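Small Goods Packing, Part Two: Filling a Divided Box
Handout for the Wednesday group, 21/04/2021
Andor Bárány

Welcome back, everybody. Last time we got as far as folding the outer box and slotting the partitions together, and I was very pleased with how neatly most of you managed it (the cross pieces are fiddly, and they do get easier). Today we come to the part people usually look forward to, which is putting things in.

We shall be working with the sort of goods that small shops such as Orell and Feneck send out by the tray: printed cards, foil packets, little sachets, anything light and flat that would slide about if you let it. A divided box is a lovely thing for goods like these. The partitions keep each kind in its own place, and whoever opens the box at the other end can see straight away what has come and what hasn't.

Before you start, give yourself some room. Put the open box in front of you and keep your loose stock behind it or to one side, so that you are always reaching in the same direction. I know it is tempting to tip everything out wherever there happens to be a gap — I do it at home myself — but you will spend the afternoon hunting under your own sleeves.

Now for the cards. A card can go in standing or lying down, and each way has its uses. Standing cards show their printed face and are easy to lift out again with two fingers. Lying cards are steadier in a shallow box, and they are the better choice when a lid has to close over them. Try both ways in the same box and see which you prefer before you fill the rest of it.

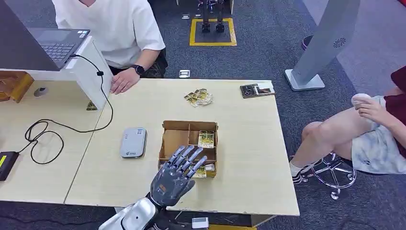 Should the compartments be filled in any particular order?
Start with the rear compartments and work towards yourself, so that your hand never has to pass over something you have already set in place.

Foil packets want a little more patience. They crumple as soon as they are heaped together, and a crumpled packet takes up far more space than you would think. Smooth each one with the side of your thumb, press gently towards the seam, and lay it down with the printed face up. Please don't squeeze the air out by force. In July last year we burst a good many packets that way, and the smell of pepper stayed in the curtains until well after the holidays.

A word on shallow boxes, as several of you asked. The Antal pattern we are using has low sides, and anything standing upright may come up past the rim. For an open tray on a counter that does no harm at all. For posting, lay everything flat and put a sheet of tissue over the top before the lid goes on.

For next time, please bring your finished box with one compartment left empty, and a short note saying which goods you chose and what gave you trouble. We shall be looking at the Cloreck labels and where to stick them, so a soft pencil and a ruler would be useful too. If your partitions have gone slack, bring them along anyway and we'll mend them together at the start.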